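Teaching by demonstration (mobile robots)

Teaching by demonstration is a way of programming a robot in which a person performs or steers the task and the robot's control software is built from the recorded result. In mobile robotics the person usually drives the machine over a route, either by walking beside it with a tiller or by remote control. The recording is called a demonstration, and a set of them is a demonstration log. The method is also known as teach-in or, where the robot only retraces the recorded path, teach and repeat.

Methods

In hand guiding, the operator holds a bar or tiller fitted with force sensors. The drive motors follow the applied force, and wheel position is stored at fixed intervals. Hand guiding gives accurate low-speed paths but limits the route to walking distance and walking pace.

In remote control, the operator sends steering and speed commands by radio. Line-of-sight control uses a handset. Station control uses a desk console with a live camera view, and the operator sees only what the robot's sensors send. Delay on the radio link must be kept short, as operators faced with a late picture tend to oversteer and the corrections become part of the log.

Recorded data

A typical log holds camera images, wheel speed, steering angle and the operator's commands, all stamped from one clock. The Cekance format, used on several path-following machines, stores commands at 10 samples per second and closes each file after 2,000 samples. Files with gaps in the command stream are dropped before training.

Use on unmarked roads

Narrow paved roads without painted lines are a common subject for remote demonstration. Lane-finding software written for marked highways has little to work with on such roads, and the usable boundary has to be learned from the operator's steering. Leaf cover adds to the difficulty, as banks of leaves can hide the true pavement edge. The Atosmont route set consists of 521 demonstrations driven from a station console on woodland roads. Operators were told to hold the middle of the visible pavement and to slow before bends.

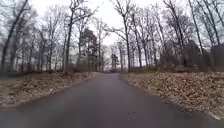 Correction runs

A controller trained only on clean driving often fails after a small drift, having no record of how to return to the path. Correction runs address this. The robot drives itself, the operator takes over when it strays, and only the takeover segment is kept. On the Varkstead carrier, 35 correction runs were added to the first log before unattended trials began in February.

Limitations

Demonstrations carry the habits of the person who gave them. Logs from several operators may disagree on speed and on which side of an obstacle to pass, and averaging the two can produce a path that neither would choose. The Amegashie toolkit handles this by labeling each log with an operator code and training on one code at a time. Seasonal change is a further limit, and routes taught in summer are normally retaught after leaf fall.

See also

Hand guiding
Path following
Remote operation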